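八月，热。早上七点不到

到的时候空调又停了。Nena工位的桌面摸上去有点温，我趴着看了看水平泡，气泡还在老地方，偏左一丝，偏了快一年，我已经把它当成这张桌子的性格。昨晚走之前写在手背上的字洗掉了一半，剩下“右爪”两个字和一个问号。右爪怎么了，想了一杯咖啡的工夫才想起来：空捏的时候回程发涩，松手以后指头要犹豫一下才张开。

先记下昨天的事，不然又要被Shaimaa说我的日记只有天气。

昨天下午Nena停了两次。第一次是我停的，第二次是它自己停的，两次我都在记录表上写了“待查”，这两个字我写得越来越好看了。第一次是左手那把夹爪，夹着东西的时候一边手指比另一边先到，布料被推得往一侧歪。第二次是软件说开合读数跳变，跳完又好了，跟牙疼一个脾气，到了诊所就不疼。

Sherif从楼上打电话来问什么时候恢复。我说今天。他说今天是几点。我说今天就是今天。他全名叫Sherif Abdel Rahman，签单子的时候每个字母都写全，我的工单上他的名字比故障描述长。

七点半

拆左爪。

步骤写在这里，因为上次我写在纸盒盖上，纸盒被人拿去装午饭了。

一，断电，拔线，线头朝上放，别让它垂到地上。二，拍一下外壳，听有没有松动的声音，这一步说明书里没有，是我加的。三，卸指尖。指尖上端有小螺丝，起子要顶到底再拧，去年我有一颗就是没顶到底，拧花了，最后拿断丝取出器对付了一个上午，Harville那边的人来参观，正好看见我跟一颗螺丝较劲，回去以后听说给别人讲了。四，把连杆关节一个个活动一遍，用手，慢慢来，闭上眼睛也行，涩不涩手指头比眼睛知道得早。五，衬套。

衬套是今天的主角。黄铜色的圈，连杆每次开合都靠它们转，转多了磨，磨了就松，一松两边手指到位就有先后。我拿塞尺探左爪，靠里那只明显旷了。晃一晃，有一点咯噔。咯噔这个词不能写进报告，报告里我写的是“径向间隙超出维护要求”。

备件柜里衬套应该有一盒。盒子在，盒子里是别的东西：一卷标签纸，半截铅笔，一颗薄荷糖。糖没过期，吃了。

给Ezzat打电话。Ezzat是我们买小五金的那家店，离这里走路能到，老板接电话永远先说没有，说完再去找。今天也是。“没有。”然后是一阵翻抽屉的声音。“有。你要几个？”我说要一包。他说一包他得找。我说那就先给够两把爪子用的。他说那他也得找。

八点四十

走去Ezzat，走回来，衬衫后背全湿了。买了衬套，顺手买了一小管润滑脂，因为上一管不知道被谁拿去抹了办公室的门轴。门是不响了，我承认。

老板找零的时候问我这东西装在哪儿，我说装在一双手上。他看了看我的手。我说是机器的手，人拿着用的。他说那到底是人的还是机器的。这个问题我在公司里听过三个版本的答案，每个版本都配一份幻灯片，我就跟他说，是公司的。

换衬套。旧的用冲子往外顶，下面垫软木块，别垫桌面，桌面是Shaimaa的，她对桌面的感情很深。新的压进去之前在内圈抹一点脂，一点就是一点，牙签尖蘸一下那么多。上回替我值班的小伙子抹得像抹黄油，多出来的脂渗到指面上，那一下午夹什么滑什么，数据全废，Shaimaa在群里发了一个句号。我认识她这么久，知道句号是她最严重的标点。

压第一只，顺。压第二只，歪了。顶出来，重来。再压，又歪。我把它举到灯下看，口子上有一道毛刺，小得像一粒盐。用细砂纸绕着蹭了几下，再压，滑进去了，还发出很舒服的一声。干我们这行，一天里就指着这么一声。

装回去，空捏。两边手指一起到。再捏，还是一起到。我站着捏了好一会儿，路过的人大概以为我在练握力。

然后是右爪。右爪回程涩，我原以为也是衬套，结果拆开一看衬套好好的，是连杆之间夹了一小团白絮。白絮哪来的不用问，这个月Nena做的都是软料，一次性的纸尿裤，打开、理平、再收拢，练的就是那些一碰就变形的东西。纸尿裤这种东西，表面看着老实，暗地里掉毛。我用镊子把絮一点点夹出来，夹到最后觉得自己在给猫梳头。

以后每天收工吹一遍关节。气枪压力开小，对着缝斜着吹，别正对着吹，正对着吹等于把毛往里请。

十点一刻

该换指面的防滑片了。

旧片纹路已经磨平，在光下转着看能看见中间发亮。规矩是看到发亮就换，可是每次发亮我们都说再撑一天。撑一天的后果就是捏布料要多用劲，多用劲，连杆受力大，衬套磨得快，于是又回到Ezzat的抽屉。整个工位的毛病画成图大概是一个圈，我贴在墙上画过一个，被Sherif撕了，说客户来了不好看。

撕旧片：热风枪吹一下，温了再揭，从角上揭，慢。残胶用酒精棉擦，擦到棉片上不再有颜色。等干透。等干透这一步，全公司没有一个人做得到，包括我。我今天特意出去接了个水，回来又接了一个水。

贴新片：先对齐指尖那头，再往根部压，压的时候用一块干净的硬塑料片刮，把气泡赶出来。两片指面要对着贴，纹路方向得一样，不一样的话夹软料时会往一边搓。去年就因为这个，我们以为软件有问题，查了两个星期代码。写代码的人到今天还跟我点头打招呼，只点头。

贴完压着放一会儿，上面搁什么好呢，搁了Comovby的说明书。Comovby是我们用的记录软件，说明书有140页，平生头一次派上用场。

趁这工夫把线整理了。拿在手里的这种夹爪最怕线拽。操作的人右手往里一伸，线要是绷着，腕子就会不自觉往回收，收那么一点，姿态就歪了，事后看数据会以为这人手抖。我把线从桌子后面绕上来，留一个松松的弯，用魔术贴扎在支架上。扎带不行，扎带剪断的那一下总有人剪到线，上次那个人是我。

顺便把标签补了。右爪那张编号翘了角，压了压，又翘。透明胶不许用，胶会往手柄上蹭。最后抹了一点点胶水。

十一点

标定。

Nena的标定分两段，第一段是开合，第二段是两把爪子之间的相对位置。第一段简单：全闭，读数，清零；全开，读数，存。我按了全闭，屏幕说未闭合。我说闭合了。屏幕说未闭合。我低头看，两片指面贴得连纸都塞不进去。后来想明白了，换了新防滑片，比旧的厚，闭合点当然变了，Comovby里还存着旧的阈值。它没错，我也没错，我们俩只是活在不同的日子里。

阈值在第三层菜单，藏在一个叫“其他”的地方。写软件的人要是来管我的工具间，大概所有扳手都放在“其他”。

改完阈值，再按，通过。张开，通过。来回开合300次，这是我们自己定的跑合，新衬套得走一走，脂才匀得开。操作的人站着捏，边捏边数，没人愿意捏，所以是我捏。捏到后来左手开始想念右手，换右爪，右手开始想念午饭。

捏的时候有一个好处，脑子是空的，空得能听见关节的声音。左爪轻，右爪还有一点沙，沙沙，像踩细砂子。停下来又吹了一次，吹出来一根毛。一根！就这么一根，我跟它过了一上午。

相对位置那段用校准块。两把爪子各夹住块的一头，保持不动，让系统读一会儿。保持不动是对人说的，对我尤其难，咖啡喝多了。第一次误差大，第二次还是大，第三次我把胳膊肘撑在桌上，过了。手册上没有说不许撑胳膊肘。

校准块用完擦干净放回盒子里，盖子要听到响。块本身不值几个钱，可是它要是磕了一个角，往后读出来的数就全带着那个角。我给盒子外面写了“勿当镇纸”，写完第二天就看见它压着一沓报销单，报销单是我的。

中午

吃饭。Shaimaa Bensaid端着盘子坐过来，问Nena怎么样。我说左爪换了衬套，右爪掏了毛，防滑片全换，阈值改了。她说那数据能接着前面的用吗。这就是她厉害的地方，我讲了一上午的活，她只关心上午留下的缝。

我说得隔开，换片以后夹持力的手感不一样，前后混在一起不好看。她说那记录里要标。我说标了。她问标在哪里。我说标在Comovby的备注里。她说备注导出的时候会丢。我说丢？她说一直都丢。

所以我去年写的那些备注，那么多“已润滑”、“略有异响”、“今天下雨”，全都没到过任何人手里。我嚼着一块鸡肉，把这件事想了两遍。也好，有几条写得不太礼貌。

最后商量的办法是另开一个批次，从今天下午开始算，批次名里带上换件的字样。她还提了一个要求：恢复之前先用实物试，别光拿校准块，校准块又不会皱。有道理。校准块在我这儿从来没出过问题，出问题的都是会皱的。

下午一点半

试料。

纸尿裤从袋子里拿出来，抖开，放桌上。桌面擦过了，用的是不掉毛的布，擦的时候顺一个方向。要是桌上有毛，新换的指面一下午就能粘出一件毛衣。

试的顺序是我定的：先捏褶，再捏边，再两把一起拎。捏褶最能看出指尖齐不齐，腰围那一圈松紧带本来就缩着，捏上去一堆小褶，两片指面只要有一边先到，褶就往旁边跑，跑了就得重新捏。早上没换衬套那会儿，十回里总有几回跑的，我没数过，数了会难过。

捏的力气也有讲究。太轻，拎起来的时候滑；太重，棉层压扁了，放下去弹不回来，接下来那一步就全变了。我教新人的办法是想象捏着一个睡着的小孩的袖子，不想弄醒他。有个新人说他没有小孩。我说那就想象有。

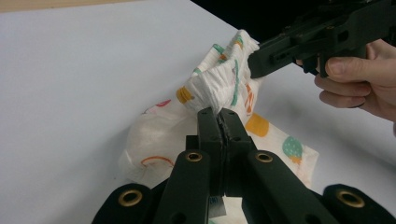

两把一起用的时候，先到的那把别急着走，等另一把咬住了再动。这句话我写在工位的牌子上，写了中文一行，英文一行，Sherif嫌英文那行语法不对，改了，改完意思也变了，变成等另一把走了再咬。牌子挂了很久才有人看出来，大家这么长时间居然都干得好好的，可见没人看牌子。今天摘下来重写，字写大了，最后两个字挤在边上。

左爪咬得稳，松手也利索。右爪第一下还有点拖，到后面就顺了，脂走开了。换了几个捏点，靠边的、靠中间的，都行。往上拎，等一等，放下，再拎。翻面，再来。会打滑的地方只剩一处，外面那层特别滑的膜，指面斜着蹭上去时会溜。这个不怪爪子，角度问题，手腕再低一点就好。我把这条记进交接本，交接本是纸的，导出的时候不会丢。

读数那边，早上说的跳变又出来一次。我当时正拎着，右手不敢动，歪着脖子看屏幕，看见曲线往上一窜，又回来。窜的那一下我的手没动，手指也没动。放下东西，把左爪的插头拔了，看针脚，看不出什么。用接点清洁剂喷一下，晾着，再插，轻轻晃线。晃到离插头一指宽的地方，窜了。

找到了。线里面断没断我不知道，反正是在那儿。外皮看着一点事没有，这种最可恨，像那种在会上一直说没问题的人。

三点

换线。备用线在哪里呢，在备件柜，备件柜里是谁管的呢，是我。这次真在，还卷得整整齐齐，我都有点不认识自己。

换完重新做开合，重新做相对位置。胳膊肘照旧撑着。晃线，不窜。再晃，不窜。把线打了个大弯再晃，还是不窜。旧线剪掉那一截，插头留着，剪下来的那段装进小袋，袋上写了“这里”，画了个箭头。Shaimaa问我留它干什么。我说万一供货的不认账。她说他们从来不认账。我说所以要留。

扣电缆的夹子也挪了。原来夹得离插头太近，每次手一转，弯都折在同一个地方，折久了当然要坏。现在往后挪了一掌，让弯散开。这件事去年装工位的时候我就想过，当时觉得够了，先这样吧。“先这样吧”是Nena身上用得最多的一种零件。

四点，Sherif下来了。他站在桌子边上看了一会儿，问，修好了？我说好了。他问，那早上说的今天就是现在？我说对，现在也是今天。他拿起左爪捏了两下，点点头，又捏了两下。凡是来这儿的人，没有一个能只捏一下就放回去的，我怀疑衬套有一部分是让参观的人磨坏的。

他问Harville那边下次来能不能看到两个工位一起跑。我说另一个工位的爪子还没拆。他说那就拆。我说衬套不够。他说那就买。我说Ezzat说没有。他说Ezzat每次都说没有。我说对，所以得走过去。他看了看窗外的太阳，说那你走过去吧。

五点四十

没走过去。打了电话，老板说没有，然后去翻抽屉了，翻了很久，我把电话夹在肩膀上收工具。翻出来说明天给我留着。

收工：两把爪子吹过，斜着吹的。指面用干布擦，没用酒精，新片头一天别碰酒精。爪子放回架子，指头张开着放，闭着放一夜防滑片会互相压出印子。断电。线卷好，弯朝外。校准块在盒里，听到响了。桌面擦了，剩下的纸尿裤封口，袋口折两折夹住。

交接本上写了四条：衬套左爪已换；右爪关节每天吹毛；防滑片换新，阈值跟着改过，再换片记得再改；左爪线换了，电缆夹后移。写完看了一遍，加了第五条：润滑脂在我抽屉里，门轴的事请用别的。

水平泡走之前又看了一眼，还是偏左。拿纸片垫了垫右前脚，正了。又想到桌子一动，标定得重来，就把纸片抽了出来。

明天带：细砂纸，牙签，另一件衬衫。右手虎口起了个小泡，跑合捏出来的。薄荷糖也买一包。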